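Parallel gripper for PC teardown: Sisitz or Flarnau?

Forum: Cells and end effectors

platen_jo
Posted 7:42 pm

We take apart old desktop towers for parts recovery. One cobot, slatted table, fixture tray next to the case. The arm lifts out drives, memory and cards once the screws are done, and puts them in the tray. We've had the Sisitz two-finger on it since December and I've now got a Flarnau on loan for a month, so I'd like to hear from anyone who has run either.

What I have so far, same tray and same program apart from the tool offset:

Sisitz: 353 hard drive picks, 16 drops or bad seats.
Flarnau: 353 picks, 19 drops or bad seats.

So nothing in it on drives. The Flarnau is quicker to close and the fingers are easier to swap. The Sisitz has better force control at the low end, which matters on memory. The Flarnau costs 1547 more than we paid for the Sisitz, in euros, before fingers.

Is there a reason to pay it?

kettleworth
Posted 8:05 pm

Not on those numbers. Three picks' difference is noise. You'd need a lot more before you could say one was worse.

What are the fingertips? Most of our drops on the Sisitz were the pads and had nothing to do with the gripper. We changed from the hard pads to a softer rubber and the drives stopped twisting on the way up.

platen_jo
Posted 8:11 pm

Standard pads on the Sisitz, and the ones that came in the box on the Flarnau. I know that's not a fair test of either. I wanted to see what they did before I started making things.

Enda Breathnach
Posted 8:30 pm

I disagree with kettleworth a bit. Drives are the easy part. They're a solid block with flat sides and you can squeeze them as hard as you like within reason. If you only test on drives, any gripper with enough stroke will look the same. Do memory and expansion cards and you'll see a gap.

We ran a Flarnau for most of a year and I wouldn't go back. The long fingers get down between the drive bays and the board without catching the cables. With the Sisitz we had to come in at an angle, and that cost us a second or two on every pick.

kettleworth
Posted 8:38 pm

Depends on the case though. If the cables are cut or tied back first, you can come straight down with either of them. Paying 1547 to avoid a pair of snips seems a lot.

Enda Breathnach
Posted 8:44 pm

Somebody has to stand there with the snips. We were trying to get rid of that step.

van_bench
Posted 9:16 pm

What camera are you using to find the parts? I had a very similar argument at work and we spent weeks on the gripper when the trouble was the pose estimate. Bare metal chassis gives a lot of glare from above. The depth came back with holes in it wherever there was a shiny edge, and the gripper closed a few millimetres off. We moved to the Evitz stereo head with a polarising filter and the drops went down by half on the same fingers.

platen_jo
Posted 9:29 pm

Fixed camera, ordinary 2D, and I teach the pick points per case model. We get big batches of the same tower so it has been good enough. Glare could be part of it. I did notice that more of the bad seats came in the afternoon on both grippers and put it down to me.

van_bench
Posted 9:33 pm

I'd cover the window and run it again before spending anything.

sprocket_lane
Posted 9:50 pm

Has anyone tried the Văn controller with the Flarnau? Ours drops the connection if you poll the finger position too fast. Support told us to slow the loop down, and it works, but then you lose the quick close that you paid for.

Enda Breathnach
Posted 10:02 pm

We had that. Update the firmware on the gripper side as well as the controller. It went away for us after that, at the same polling rate.

platen_jo
Posted 10:20 pm

Thanks all. Plan for the rest of the loan is blinds down, softer pads on both, and then memory and cards as well as drives. The memory will be the slow one to set up because the clips have to be opened first and I haven't got a good tool for that yet. If anyone has a finger design that does the clips, I'd be glad of a drawing. I'll post the new numbers in this thread when both grippers have done the same batch.

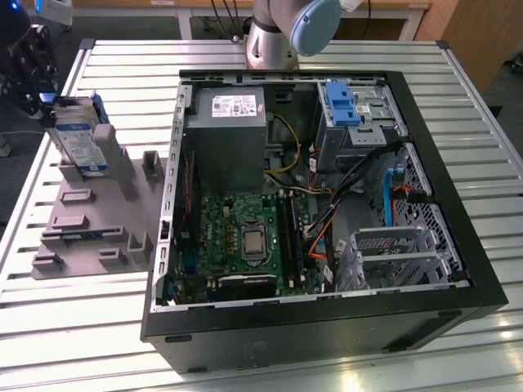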